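Testhaut gesucht! Wer probiert mit mir das neue Gesichtsöl aus?

Hallo ihr Lieben,

ich bin Nelli Hirvonen und rühre seit ein paar Jahren in meiner kleinen Werkstatt in Ustmont Cremes, Balsame und Öle zusammen. Manche von euch kennen vielleicht die Ringelblumensalbe von Hamia, die ist von mir (und ja, die gibt es bald wieder!). Jetzt sitze ich an einem Nachtöl mit Hagebuttenkern, Nachtkerze und ein bisschen Lavendel, und dafür brauche ich euch.

Gesucht werden 53 Leute, die das Öl den ganzen November über jeden Abend auftragen und mir ehrlich sagen, wie es sich anfühlt. Zieht es ein? Riecht es zu stark? Spannt die Haut am Morgen noch? Ich selbst finde es großartig, aber ich bin natürlich völlig befangen — und meine Haut verträgt sowieso fast alles.

Das Öl kommt abends auf das leicht feuchte Gesicht, 5 Tropfen reichen für Wangen, Stirn und Hals. Danach bitte ein paar Minuten warten, bevor ihr euch hinlegt, sonst landet die Hälfte im Bettzeug. Nehmt für die Testzeit am besten einen Kissenbezug, an dem euer Herz nicht hängt.

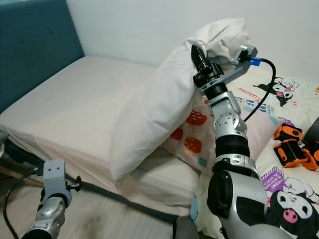
Wer mitmachen kann

Ihr seid volljährig und habt trockene, normale oder Mischhaut. Männer sind ausdrücklich willkommen, beim letzten Mal hatte ich genau einen dabei, den lieben Fabian Gasser, und der hat die ausführlichsten Notizen von allen geschrieben! Nicht mitmachen solltet ihr, wenn ihr schwanger seid oder stillt, gerade wegen einer Hauterkrankung in Behandlung seid oder auf Lavendel oder Nussöle reagiert. Probiert das Öl bitte zuerst in der Armbeuge aus und wartet einen Tag.

Was ihr bekommt

Zwei Fläschchen per Post, einen Fragebogen auf Papier (ich mag Papier) und am Ende ein Päckchen mit Seife und Lippenbalsam als Dankeschön. Geld kann ich leider keines zahlen, das Porto für die Rücksendung übernehme ich aber.

Was ich von euch brauche

Jeden Abend ein, zwei Sätze im Fragebogen, auch wenn nur »wie gestern« drinsteht. Fotos müsst ihr keine schicken. Wenn es juckt oder brennt, hört ihr bitte sofort auf und meldet euch bei mir. Eure Antworten lesen nur ich und Anneli Tuominen, die mir beim Auswerten hilft.

So meldet ihr euch an

Schreibt mir bis 10/27/20 über das Kontaktformular: Name, Postadresse, Alter, Hauttyp und was ihr momentan abends benutzt. Wer in Jemden wohnt, kann die Fläschchen auch im Laden Jääskeläinen abholen, dann bitte kurz dazuschreiben. Zusagen verschicke ich gleich nach Anmeldeschluss.

Ich freu mich auf euch — und auf einen großen Stapel Fragebögen!

Eure Nelli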